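Freitag, kurz nach 14 Uhr, und das Schlafzimmer sieht schlimmer aus als vorher

Also Koffer wieder runter vom Schrank. Eigentlich wollte ich nur die Wintersachen wegpacken, 2 Stunden, dachte ich. Jetzt liegt alles auf dem Bett und ich habe noch nicht mal Kaffee gehabt.

Plan von Unnur: alles, was nicht in die Kommode passt, in Tücher einschlagen statt in Plastiktüten. Ecken zusammennehmen, einmal drehen, fertig. Bei ihr klappt das in zehn Sekunden. Bei mir rutscht das Tuch, egal — dritter Versuch.

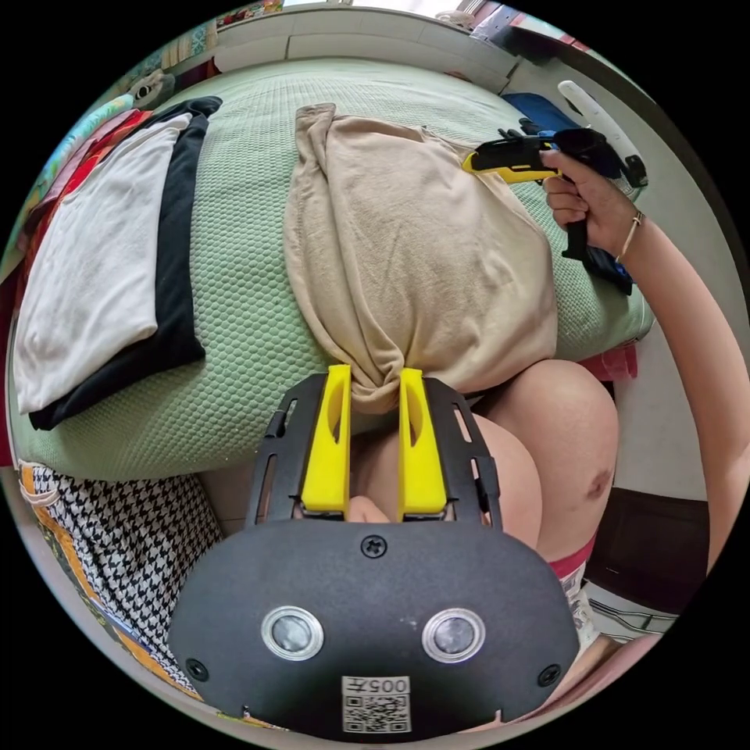

Die gefalteten Stapel kommen nach links, da sortiere ich später nochmal durch. Weiß und Schwarz zusammen, ja, ich weiß. Stofftier bleibt am Kopfende, das wird nicht weggeräumt, darüber wird hier auch nicht diskutirt. Und die grüne Tagesdecke muss irgendwann in die Wäsche, aber nicht heute.

Was ich noch suche: den zweiten Kissenbezug. Und die 5 Lavendelsäckchen vom letzten Jahr, die waren doch in der Schublade?? Falls sie auftauchen, kommt in jedes Bündel eins rein.

Muss los, um 5 steht Unnur vor der Tür und will das Gästebett sehen. Das Regal mach ich dann am Wochende — vielleicht.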